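Berkay Çınar slid his hands into the control grips, and across the room both arms woke up with him. Attempt 95! He had been steering since breakfast and still grinned every time the left one copied his wrist.

"Gray plate again," he told the recorder. "Left hand holds, right hand goes to the drawer."

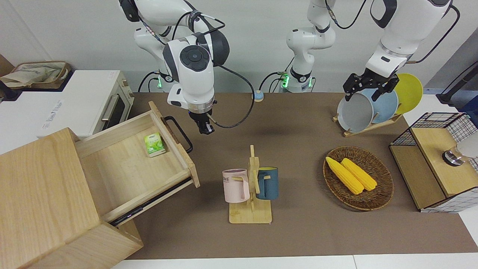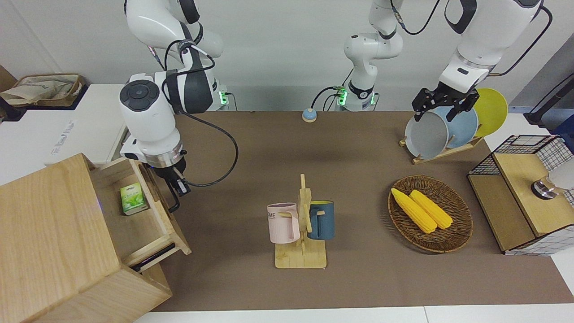 Duván Agudelo wanted to know why he was moving so slowly. Oda would learn the slowness too, he said, and then they'd have a robot that took four minutes to put away a plate.

"But look how gentle it is!" Berkay said. He eased his left fingers apart by a hair, then closed them again. "I want it to learn gentle first. We can do fast in June."

Duván pulled up the other chair and reached for the grips. "Fine. Let me show it one, then."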